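Jul 3, 2021 – notebook, Tremow bench

Spent the morning on the equipment budget again, so no new runs to log (sorry!). The Ivutora quote for the second arm came back at 3,880 without the gripper, and the gripper is another 559. I had hoped they'd bundle the two. Rolix is cheaper for the gripper alone, but their lead time runs into December and I don't want to sit around that long with an arm and no hand on it.

What I keep going back and forth on is how much we really need to buy now. The simulated tabletop is still giving us plenty to chew on – mixed household stuff, flat things, thin things, awkward shapes – and it costs us nothing but compute. 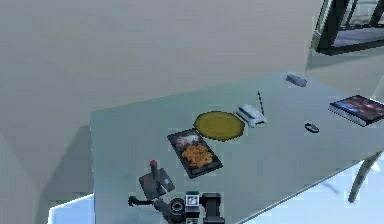 The joystick and the router worry me more than the food tray does, grasp-wise. If we end up paying for extra fingertips I'd like a narrow pair and a wide pair, and I'd get the Wako pads to go with them. They come in packs of 6 and we will chew through them, so two packs, please!

Still to do: ask Ivutora if shipping is in that price, and find out if the old mount fits (I think it does, haven't measured). Also leave more than 100 in the pot for cables and connectors, we forgot those last time and it was a pain.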